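Does oiling a tabletop every month do anything?
Zomudside Community Boards > Home & Yard > Wood and Finishes
26 replies – 2,641 views

gritty_pete
Bought a bottle of Pluromer tabletop oil last fall after the guy at the store swore by it. The label says to put on a fresh coat every month "for lasting protection." I have done this since December and I cannot tell you one thing that has changed, except that I own less oil. The top looks the same as the day I started. Water rings still show up. Is there any reason to keep going, or am I just helping them sell bottles?

marlow77
You're helping them sell bottles. Next question.

kneehighbench
Depends what the top is and what was on it before. If there's already a film finish on there (poly, lacquer, most store-bought tables) the oil can't get in. It sits on the surface, you wipe it off, and you've moved some oil from a bottle to a rag. If it's bare wood, the first few coats matter a lot and after that you're topping up.

Put a drop of water on it. If it beads and stays beaded for ten minutes, leave the thing alone.

gritty_pete
It beads. It also beaded before I bought the oil, now that I think about it.

marlow77
There you go.

dovetail_dot
I'm going to disagree with both of you a little. I've oiled my kitchen table with the Ansari stuff for years and it looks better than any table in my family. Kids, hot pans, homework, all of it. I'm not a chemist but I believe my eyes.

kneehighbench
But what are you comparing it to? Your family's tables are different wood, different ages, different kids. You'd have to oil half of yours and skip the other half.

dovetail_dot
Nobody is going to oil half a kitchen table.

kneehighbench
I did the work end of mine for a year and left the rest. Couldn't pick out the line by spring. 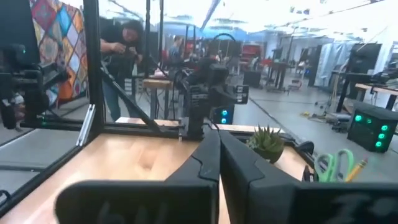 That was with two starter coats over the whole thing, so I'm not saying oil is useless. I'm saying the monthly part is. Once or twice a year, when it looks dull or the water stops beading, is plenty for a surface that gets normal use.

sawdustsally
Half a table, one year, one person looking at it. I wouldn't bet a lot on that either. You knew which half was which.

kneehighbench
Fair. My wife didn't know, and she guessed the wrong half. Still only one guess.

sawdustsally
OK, that's a bit better than I expected.

rustbeltron
What bugs me is the claim on the Fernano bottle – "feeds the wood." It's dead. It was dead when they cut it. It doesn't eat.

marlow77
And "100 percent natural," on the same label that tells you not to get it on your skin.

dovetail_dot
So is everyone here just leaving their tables bare? Serious question. I had a bare pine one in my first apartment and it was gray and fuzzy in no time.

kneehighbench
No, bare is bad for a kitchen table. Finish it once, properly, and then mostly ignore it. Thin coats, wipe off the extra after fifteen minutes or so, let each one cure. People rush the curing and end up with a sticky top, then they add more oil to fix the sticky.

And lay the rags out flat outside to dry, away from anything that burns. Don't ball them up in the trash. They can heat up and catch fire on their own.

rustbeltron
Seconding the rags. That one isn't marketing.

sawdustsally
I'd like to know where "monthly" came from in the first place. I've seen it for cutting boards, where it makes some sense because you wash them all the time. Then it wandered over to furniture and everybody repeats it. I asked at the Zomudside hardware counter and the answer was "that's what the bottle says."

marlow77
I've read 1,000 posts on this and every one of them traces back to a bottle.

gritty_pete
So for my water rings, then. If the oil isn't getting in, what do I do?

kneehighbench
White rings or dark ones? White is moisture in the finish, and sometimes it goes away if you leave it a few days or use a warm iron over a dry cloth, quick passes. Dark means it went through to the wood and you're looking at sanding.

gritty_pete
White. I'll try the iron on Friday when the house is empty.

dovetail_dot
Test it somewhere hidden first. And I'm still oiling mine.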